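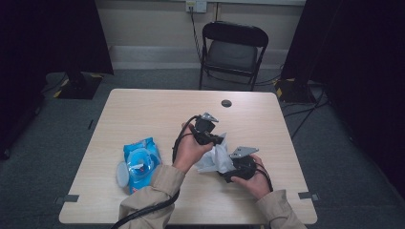 Fig. 1. Wipe held over the bench, packet at left.

Unit 4: Surface cleaning with pre-moistened wipes
Altulside course handout, revised 17 May 2003

4.1 Dispensing
Packets are laid flat on the bench and opened by the lid only. Draw one sheet at a time. A sheet that comes out as a rope is opened up before use — a bunched sheet touches the surface along its creases and leaves streaks between them. The lid is pressed shut after each sheet.

4.2 Storage
The Grandley store issues packets in cartons of 100. Opened packets go back lid upwards. Record the carton number (currently 3046) on the bench sheet. 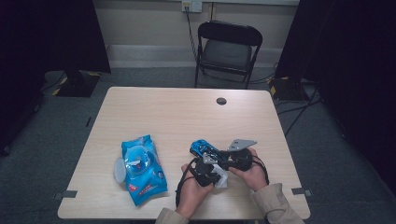 Fongchan Phetsri has asked for the lid rule to be relaxed where several sheets are used in quick succession, on the grounds that closing it each time doubles the work and the top sheet hardly dries in a minute. The rule stands for assessed work. In practice sessions it is left to the bench leader.

4.3 Folding and wiping
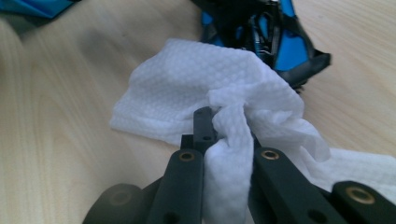

Wiping is done in parallel strokes, each overlapping the last by a third, from the far edge of the bench to the near one. Fold the sheet in half twice and turn to a clean face after each pass. Embossed sheets, with a regular dimpled pattern like the one in Fig. 3, are to be flattened by hand before the first fold. Plain sheets are covered in Unit 5.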